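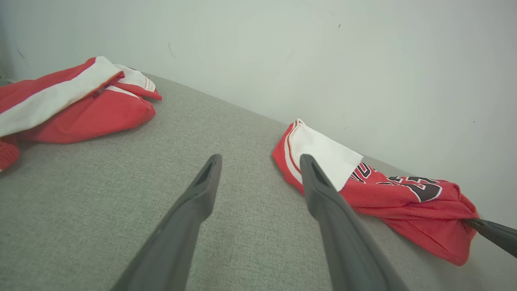

Wiremu Ormsby told me in our first interview that he didn't mind the arms folding, he minded that he'd stopped knowing what day it was by the laundry. Jerseys used to mean the league bags were in, and now he mostly hears a beep when something needs sorting out!

Figure 2. Team clothing on a gray fabric surface, Grostden site.

I got versions of that from nearly everyone on the sorting side (I talked to them over tea, mostly, which made my recordings a bit noisy). Grostden was handling around 3,000 garments a shift in December, and 1,177 of the ones in my log went back to a person. Sports kit was a big chunk of it. Eero Tuominen calls these "returns," though the folders hate the word and say "rescues" instead, and I've kept theirs in the coding.

What surprised me was the talking. With hand folding, people stood side by side and chatted all shift. After the change they were spread out, one person to 2 stations, and several said they now saved their stories for the break. I come back to this in Section 5.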